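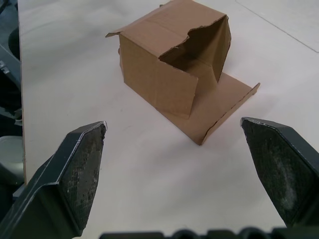 Vol. 40, No. 2

Small packages get a new home on Rosales Street

Nov 25, 2021

By Eliseo Ibarra

I went down to the old Kurow shoe store on Rosales Street this week to find out if the rumor was true, and it is! The parcel counter is moving in, and if all goes to plan it opens the first week of December, right when everybody in town starts mailing fruitcake to people who didn't ask for it.

If you've lived here less than a year you may not know what I'm talking about. The parcel counter used to be at the back of Gisari Hardware, past the paint and the birdseed. You could drop off a package for any of the big carriers, or pick one up if you'd missed the driver. It closed in the spring when the hardware store needed the space for garden stuff, and ever since then we've all been driving out to the depot by the highway, which closes at five and has a parking lot that seems to have been laid out by someone with a grudge.

I've made that drive more times than I want to admit. My sister lives three states away and we mail each other things constantly (books, mostly, and jars of her pepper jelly, which don't always survive the trip). So I had a personal interest in this one and I'm not going to pretend otherwise.

The new counter is being run by Vellico, the same outfit that does the copy shop over by the high school. The manager there walked me through the space on Tremont side, where the shoe store used to keep its stockroom. They've kept the old wood floor and the long bench where you used to sit and get your foot measured. I sat on it. It's still too low.

There will be 60 lockers along the back wall for pickups. You get a code by text or on a paper slip, you punch it in, the door pops open and off you go. The lockers will be open until ten at night, even after the counter itself has closed, and for those of us who work late that's a big deal. If your package is too large for a locker they'll hold it behind the counter, and you'll need to show an ID with your name on it. A utility bill won't do. I asked, on behalf of my neighbor, who has strong feelings on the matter.

Picking up a package is free for the first week it sits there. After that it's $2 a day, so don't forget about it. Drop-offs with a label already on them are free too. If you need them to print a label for you, there's a small charge, and they hadn't settled on the price when I was there.

Now, the part I was most curious about was damage. We've all opened the door to a box that looks like it lost a fight. At the old counter you just sort of took it home and grumbled. The new place is going to do it a bit differently: if your box is torn or crushed when it gets to them, they'll put a note in with your pickup code, and you can open it right there at the counter with a clerk. If something inside is broken, they'll help you fill in the carrier's claim form and make you a copy. They won't pay the claim themselves, that's still up to the carrier, but I know a few people who gave up halfway through one of those forms last winter and I was one of them.

The manager had some packing advice too, and I wrote down as much as I could keep up with. Use a box that's stiff all over, and don't reuse one with soft corners. Leave room on every side for padding and then fill that room up, so nothing slides when you tip it. Tape the bottom seam as well as the top. Old labels come off or get blacked out. And put a second copy of the address inside, on top of your stuff, in case the outside label goes missing. I had never once done that last one. I'm doing it now.

They'll sell boxes, tape and paper at the counter. There's also going to be a take-one, leave-one shelf by the door for clean used boxes, which I think is a lovely idea, and I have a basement that could stock it through Easter.

I did ask if the street could handle the extra cars. The last traffic count on that block came to 1,047 vehicles in a day, and the village says it can take more, though anyone who's tried to turn left out of the bakery at noon might disagree. Two of the spaces out front will be marked for fifteen-minute parking. The lot behind the building is open to customers as well, and you get to it from the alley. Go slow back there, the drain cover sticks up.

Hours for the counter will be 8:30 to 6 during the week and 9 to 1 on weekends. Those could get longer as the holidays get close, depending on whether they can find the help. They're hiring for two part-time jobs right now, one for mornings and one for the evening stretch. You have to be able to lift 40 pounds and be polite to people who are in a hurry. Stop by the copy shop for an application, and if you're a high school senior they said to go ahead and apply, they'll work around classes.

The folks at Gisari tell me they're happy about the move, by the way. I'd wondered if there might be some hard feelings, but the owner laughed and said people are still walking in with boxes under their arms and looking around for the counter. There'll be a map taped to the hardware store door to point everyone up the street.

As for the big Kurow sign over the front window, it's staying up for now. It needs a permit and a lift truck to come down and there isn't time before the opening. I hope they drag their feet on it. I got my first pair of school shoes under that sign, and it still lights up, apart from the K.

If you've got questions about the lockers or the jobs, the copy shop is taking them in person. The phone line for the new counter gets hooked up the day before they open, and I'll print the number in the next issue.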